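Do you need a special cleaner for a white work surface?

Every March the store fills up with sprays that promise a white surface as good as new. I bought three last year, Dustix among them, and I'm not convinced any of them beat a damp cloth and a drop of dish soap.

Wipe first, then decide
Go over the whole thing with plain soapy water and let it sit two minutes. Wipe again with clean water. Most of the gray you were worried about is shadow or old cleaner that never got rinsed off.

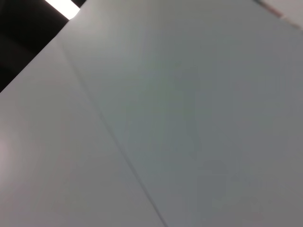

A pale matte surface with one fine seam.

Seams and joints
Skip the steam gadgets. An old soft toothbrush does the job, worked along the line and not across it. My neighbor Osvaldo Bortolotti swears by baking soda paste. I tried it and spent 30 minutes getting the white powder back out.

Bags on the table
Canvas picks up grit from every floor it's ever been set on. Brush off the bottom before it goes on anything white. As for waterproofing wax, maybe – but test it inside a pocket first, as it can darken tan cloth for good. 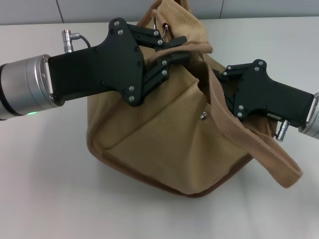

Magic erasers
They're very fine sandpaper, whatever the box says. Fine for one scuff on a tough finish. Use them every week on matte and you'll get a shiny patch that no spray will fix.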